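Warenkunde und Verkaufspraxis, Skript zu Einheit 4: Die Gemüseauslage
Stand: 28. März 2020

Letztes Mal sind wir bei den Lagertemperaturen hängen geblieben, den Rest davon schiebe ich in Einheit 6. Heute geht es um das, was die Kundschaft als Erstes sieht, nämlich die Auslage. Ich mag das Thema sehr (wer bei mir im Dezember den Einführungstag mitgemacht hat, weiß das schon), und deshalb ist dieses Skript auch etwas länger geworden als geplant.

Bitte bringt zum nächsten Termin eure Skizzen aus der Übung Todham mit. Das war der Hofladen mit 16 Metern Regalfront und dem ungünstigen Eingang, an dem sich letztes Mal alle die Zähne ausgebissen haben!

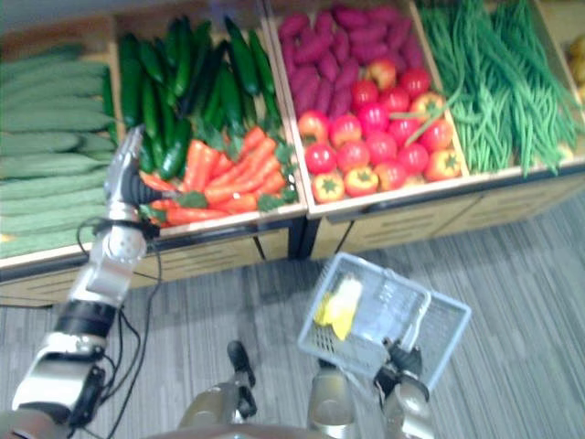

Farbblöcke sind mein Lieblingswerkzeug, und sie kosten keinen Cent. Man legt eine Sorte dicht an dicht, bis sie als Fläche wirkt, und setzt daneben etwas, das sich deutlich abhebt. Grün neben Grün geht auch, wird aber schnell müde fürs Auge. Die Möhren vor den dunkelgrünen Zucchini machen das sehr schön vor: Das Orange springt einen richtig an, und das bisschen Blattgrün dazwischen holt die Farbe von hinten wieder nach vorn. Bei Tomaten vor Süßkartoffeln ist der Kontrast weicher, da arbeitet eher die Form, rund gegen länglich. Und die grünen Bohnen dürfen gern über die vordere Kante hängen, das lockert eine Reihe Kisten am Ende auf.

Noch ein Wort zur Richtung, in der die Ware liegt. Gurken lege ich fast immer quer in ordentliche Reihen, Zucchini lieber schräg nach hinten. Probiert beides mal mit derselben Kiste aus, ihr werdet staunen, wie viel voller die schräge Variante aussieht. Im Übungsladen Lundbridge haben wir mit der gleichen Menge vier verschiedene Auslagen gebaut, und die Gruppe war sich nie einig, welche die beste ist. Gut so.

Zum Boden: gehört für mich mit zur Auslage, auch wenn er in den meisten Lehrbüchern auf einer halben Seite abgehandelt wird. Teppichfliesen, glatter Belag, Holz, das verändert jedes Mal, wie die Kisten davor wirken. Ein grauer, gestreifter Belag hält sich angenehm zurück, kräftige Farben kommen darauf gut heraus. Im echten Laden will ich unter Gemüse natürlich etwas, das man nass wischen kann.

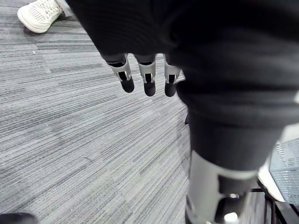
Leni Graseck
Dozentin für Warenpräsentation

Jetzt zum Nachfüllen und Entnehmen, also zu dem Teil, bei dem die schönste Ordnung wieder kaputtgeht. Meine Faustregel: von vorn nach hinten denken, von hinten nach vorn arbeiten. Ältere Ware kommt nach vorn, neue dahinter, und dabei wird nichts gekippt. Tomaten nimmt man mit der ganzen Hand, nie am Stielansatz. Der grüne Stern bleibt dran und zeigt nach oben, wenn man die Zeit dafür hat (am Samstagmorgen hat man sie nicht, schon klar).

Beim Übungsladen Frei haben wir in einer Einheit 117 Entnahmen notiert, und etwa 53 davon kamen aus der vordersten Reihe. Daraus bitte keine Statistik basteln! Mir reicht es als Anlass, die vorderste Reihe öfter anzuschauen als den Rest.

Und dann der Korb. Schwere Sachen nach unten, Druckempfindliches obenauf, Bohnen an den Rand. Ein Gitterkorb ist leicht und lässt sich gut ausspülen, aber weiche Tomaten bekommen darin Druckstellen, deshalb lege ich zu Hause ein Tuch hinein.

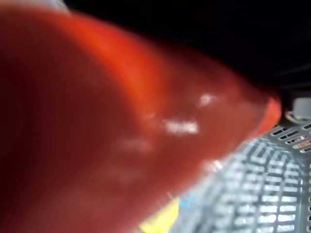 Abb. 3: Glänzendes Rot aus nächster Nähe, daneben der Gitterkorb

Zum Glanz noch eine Beobachtungsaufgabe: Stellt eine Lampe erst senkrecht, dann schräg über eine rote Frucht und zeichnet ein, wo die hellen Flecken sitzen. Eine Viertelstunde genügt. Lesen bitte bis Seite 39 im Reader, den Abschnitt über Preisschilder könnt ihr überspringen.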